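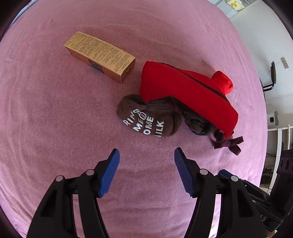 Gripper pads and slipping cartons -- how often are you all changing yours?
Posted 31/10/2025 by clotness_bench

Hello all, long-time reader and not much of a poster, so forgive the ramble. I look after the small sorting cell we call Nenness, which picks mixed soft goods and light cartons off a padded table, and for the past fortnight it has been letting go of things it used to hold without any fuss. The fingers are the two-link sort with ribbed pads on the inside faces. Ours are blue, and I gather some of you have a harder sort. Soft things seem fine, and by that I mean the red fabric piece and the bow, but the long gold L'ORÉAL carton is a proper nuisance. It gets lifted at one end, swings round and lands on the cloth again. I've wiped the pads with a damp rag and checked the closing force, which is still at 60 per cent where Van Wyk set it. Would you go straight to new pads, or is there something daft I should look at first? I have one spare set in the drawer and I'd rather not use it up on a guess!

ploughman_t
Welcome! Lovely tidy cell, and I do like a pink cloth. Before you touch the pads, have a look at the pivots. With the power off and the air or motor brake released, take hold of each fingertip and give it a gentle wiggle sideways. If one side moves more than the other, the pads won't meet squarely, and a flat carton shows that up long before a sock does, as soft stuff just squashes to fit.

marrowfat
I'd go the other way, I'm afraid. Pads first, every time. They take a few minutes to swap and you can always put the old ones back if nothing changes. We run Nuvel pads and change them every 28 days whether they look tired or not, and I haven't had a dropped carton worth writing down in ages.

ploughman_t
Every 28 days is throwing money in the bin if you ask me, marrowfat. No offence meant -- I know you run two shifts and we only do mornings.

marrowfat
None taken. Somebody else pays for the pads, so I sleep well.

clotness_bench
Thank you both, that was quick. I did the wiggle test over my tea break and there is a bit of play on the left finger, at the outer pivot. Not a lot, perhaps the thickness of a fingernail, but the right one has none at all. Would that be enough to do it?

oldgreasegun
It would on ours. Take the cap off, clean out whatever fluff has worked its way in (there will be fluff, you're handling fabric all day) and nip the screw up a little at a time, moving the finger by hand after each go. It should swing freely with no click. Please don't do what I did one January and tighten it until it felt "solid", as I then spent a whole afternoon wondering why the gripper was tripping on overload. And do both sides while you're in there, even if the right one feels good.

marrowfat
Agreed on the fluff. I still say the 60 wants looking at too. Cartons are slippery things and I'd try it a touch higher.

oldgreasegun
Not until the play is gone, please. More force on a crooked finger only turns the box faster, and you'll crush the corners as well.

clotness_bench
Right, here's how I got on. Both caps off on the left side, and you were quite right, a grey felt of lint packed in behind the outer one. Cleaned, nipped up, a dab of the light grease, then the same on the right. I ran the carton 100 times with the old pads still on and had around three drops, all of them when it was lying at a steep slant to the fingers. Then I gave in and fitted the spare pads, ran another 100 and had one. So you may both claim a share! I've left the force alone and put a note on the cell to brush out the pivots on Fridays.

ploughman_t
Very pleased for you. Hang on to the old pads, they'll do for a while yet on the soft stuff.

marrowfat
Or order some more Nuvel ones, now you've an empty drawer...

clotness_bench
Already on the list, along with more of that grease. Does anyone know if the pivot caps are sold on their own? I put a screwdriver slip right across one of mine.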